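Category: Research news | Robotics, Automation

Robot hangs up clothes in an ordinary living room after training on 3000 demonstrations

May 7, 2025

A two-armed robot has learned to put clothes on hangers and place them on a rail in a furnished living room, according to results released by the Rumis project at the Stendasness robotics laboratory. The system worked from its own cameras and had no map of the room.

Clothing remains one of the harder things for a machine to handle. A box keeps its shape when it is picked up, but a shirt folds, twists and hides parts of itself. A hanger adds a second problem, as both ends have to go inside the neck of the garment while the fabric is held open, and the robot cannot see the hidden end.

The Rumis team dealt with this by splitting the task into short stages. One arm lifts the garment from a table and passes an edge to the other. The hanger goes in, and the two grippers then spread the fabric to check that it sits evenly across the shoulders. Only after that check does the robot turn towards the rail. If the garment has slipped to one side, the stage is repeated.

The training material was recorded by operators who steered the arms by hand through the full task. They made 3000 recordings, of which 2958 were kept. The other recordings were dropped because of camera faults or missing joint readings. Failed attempts were left in on purpose, provided the operator went on to recover the garment, and the researchers say these were among the most useful.

Recordings were made in 8 homes in and near Rerneck, with the furniture left where it was. Earlier work by the same laboratory had used a bench with a plain backdrop, and the resulting software coped badly with shiny floors, strong shadows and clutter. Moving the work into homes made each recording slower to set up, but the newer model was less easily confused by a change of room.
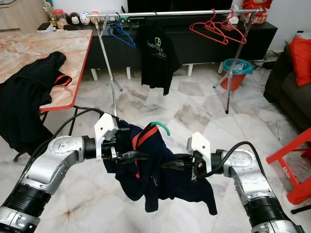 How the check works

The new part of the method, which the team calls the Yakubu check, compares how the fabric pulls on the left and right grippers. A garment that is seated properly gives a steady and nearly equal load on both sides. One that has caught on a single end of the hanger does not. The reading is combined with the camera view, so that a dark garment with few visible edges can still be judged.

In a final test of 600 attempts, the version with the check dropped fewer garments on the way to the rail than the version without it. Most of the remaining failures came from narrow necklines and from thin, slippery material. Trousers and anything with buttons were not included.

Speed is still a weak point. The robot takes several times as long as a person to hang one item, and the arms pause between stages while the next movement is worked out. The team says it chose to leave the pauses in and concentrate on accuracy.

A full paper is being prepared, and the recordings are due to be made available to other research groups in November. The laboratory plans to look next at taking dry clothes off the rail and folding them.

Filed under: household robots, two-armed handling, fabrics

Get our research news by email once a week. You can unsubscribe at any time.

Contact us | Privacy and cookies | Copyright Stendasness | Back to top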